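Lirari abre en Bataineh un taller dedicado a dar una segunda vida a las estaciones de trabajo de oficina

El nuevo espacio acogerá la revisión, limpieza y actualización de equipos de sobremesa, y ofrecerá sesiones abiertas para quienes quieran aprender a cuidar los suyos

Bataineh, martes 27 de septiembre

Con muchísima ilusión, y después de un verano entero entre estanterías por montar y cajas por etiquetar, Lirari anuncia la apertura de su nuevo taller de reacondicionamiento de ordenadores en Bataineh, un local luminoso en la planta baja del antiguo edificio Gallwood, donde la empresa reunirá por fin bajo un mismo techo todo el trabajo que hasta ahora repartía entre dos almacenes y una trastienda que se nos había quedado, dicho con todo el cariño, diminuta.

El taller nace con una vocación muy sencilla: que los ordenadores que una oficina retira al renovar su parque sigan siendo útiles para otras personas. Hablamos sobre todo de estaciones de trabajo de sobremesa, esas torres robustas que en su día se compraron para dibujar planos, editar vídeo o mover hojas de cálculo enormes, y que muchas veces salen por la puerta con años de servicio todavía por delante. A veces les falta memoria, otras un disco más rápido, y muchas no necesitan más que una buena limpieza y pasta térmica nueva.

Desde el pasado mes de mayo, cuando comenzó la fase de pruebas, han pasado por nuestras manos 336 equipos, de los cuales 243 ya están en uso en pequeños negocios, academias y domicilios particulares de la comarca. Los demás siguen en proceso o se han aprovechado para piezas, que también es una manera muy digna de seguir trabajando.

Un proceso pausado, equipo por equipo

Quien visite el taller verá cuatro bancos de trabajo, cada uno dedicado a una etapa. En el primero se recibe el equipo, se anota su estado y se borra la información de los discos. En el segundo se abre la caja, se retira el polvo con aire y brocha y se comprueban los ventiladores, que son casi siempre los que más han sufrido. El tercero es el de la placa base, seguramente el favorito de todo el personal, y el cuarto se reserva para las pruebas finales, que duran una noche completa.

En el banco de la placa base se trabaja sin prisa (y se agradece el silencio, la verdad). El procesador se saca de su zócalo con el equipo desenchufado, se limpia la cubierta metálica con alcohol isopropílico y un paño que no suelte pelusa, y se revisa el zócalo con lupa antes de volver a colocar nada. Un contacto doblado puede pasar inadvertido a simple vista y dar después muchísimos quebraderos de cabeza. Al montar de nuevo, el procesador se apoya bien alineado y sin hacer fuerza, y solo entonces se cierra el marco de retención.

También se presta atención a detalles que suelen olvidarse. La pila de botón, por ejemplo, se mide en todos los equipos y se sustituye ante la menor duda, y así el cliente no se encuentra con la fecha y la configuración perdidas al cabo de unas semanas. Los módulos de memoria se prueban por separado, y las tarjetas gráficas se desmontan, se limpian y se vuelven a probar antes de decidir si continúan en el mismo equipo o pasan a otro que les saque más partido.
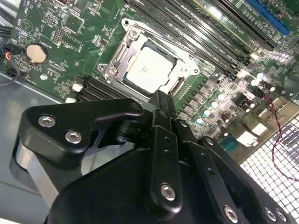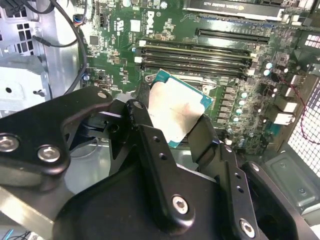 Cada ordenador que sale del taller lleva una ficha en papel, escrita en lenguaje corriente, donde se indica qué se ha revisado, qué piezas se han cambiado y qué ampliaciones admite en el futuro. Nos parece importante que quien se lleve un equipo a casa sepa lo que tiene delante, aunque no haya abierto una torre en su vida. La ficha incluye además un pequeño apartado de consejos de mantenimiento, con indicaciones sobre dónde colocar la torre para que respire y cada cuánto conviene limpiar los filtros.

Triltateo, la línea de equipos listos para usar

Junto con la apertura, Lirari presenta Triltateo, el nombre bajo el que se ofrecerán a partir de ahora los equipos ya revisados. La línea se estrena con 19 configuraciones, pensadas para usos muy distintos: desde la torre sencilla para llevar la contabilidad de una tienda o hacer los deberes hasta la estación de trabajo con gráfica profesional para estudios de arquitectura y diseño. Todas se pueden ver y probar en el propio local, con calma y con alguien del equipo al lado para resolver dudas.

Quienes ya tengan un ordenador de sobremesa y prefieran conservarlo podrán traerlo para una puesta a punto. El servicio incluye la limpieza interior, el cambio de pasta térmica y un presupuesto por escrito de las mejoras posibles, sin ningún compromiso de encargarlas. Pedimos únicamente que se haga antes una copia de seguridad de los archivos y que se traiga el cable de alimentación.

Sesiones abiertas para curiosos y principiantes

Un rincón del taller se ha reservado para sesiones prácticas en grupos reducidos, en las que se enseñará a abrir una torre, reconocer sus componentes, instalar memoria y cambiar un disco. Las herramientas y los equipos de práctica los pone el taller, de modo que basta con venir con ropa cómoda y ganas de preguntar. Las sesiones son gratuitas, pero es necesario apuntarse en el mostrador, donde se puede consultar también el programa del trimestre.

Las empresas que estén pensando en renovar sus ordenadores pueden solicitar la recogida en sus instalaciones. Lirari se ocupa del transporte y entrega un justificante del borrado de los discos, además de una relación del destino de cada equipo.

Sobre Lirari

Lirari es una empresa dedicada a la reparación y el reacondicionamiento de equipos informáticos de sobremesa. Trabaja con oficinas, centros de formación y particulares de Bataineh y su entorno, y mantiene además un servicio de piezas recuperadas para modelos que ya no se fabrican.

Contacto para medios: departamento de comunicación de Lirari, edificio Gallwood, planta baja, Bataineh. Las visitas de prensa al taller se conciertan con antelación en el mostrador de recepción.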